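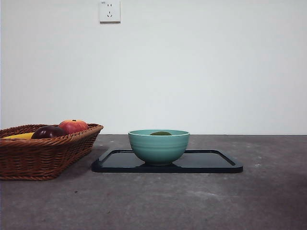 One reader in Stadala wrote to us to say that she had boiled her kettle by candlelight on a camping stove four evenings running, and that she would gladly do it again if it meant the lights would stop flickering every time next door put the oven on. She may well get her wish, for the long-awaited renewal of the electricity supply on the east side of town has now reached its last stretch.

Work began in September at the Skoromari end, where some of the old cables had been in the ground longer than most of the people walking over them, and it has crept steadily uphill ever since. Of the 1,182 homes on the list, 1,133 have been moved over to the new supply. The rest are mostly in the lanes behind the chapel, which are narrow and awkward and full of parked cars at the best of times.

Declercq, the firm doing the work, says each household there will have its power off for a morning, starting at 9 o'clock, and that a card will come through the door beforehand. Anyone who relies on medical equipment at home is asked to ring the office early so that something can be arranged – and please do ring, even if you think they already know.

There has been some grumbling about the state of the pavements, and fair enough, as the patch outside the bakery is still a proper ankle-turner. Declercq has promised to relay it before the vans move on to Trirnis, where another 89 homes are waiting their turn. Bus number 6 will keep to its diverted route until then, stopping by the library in place of the square.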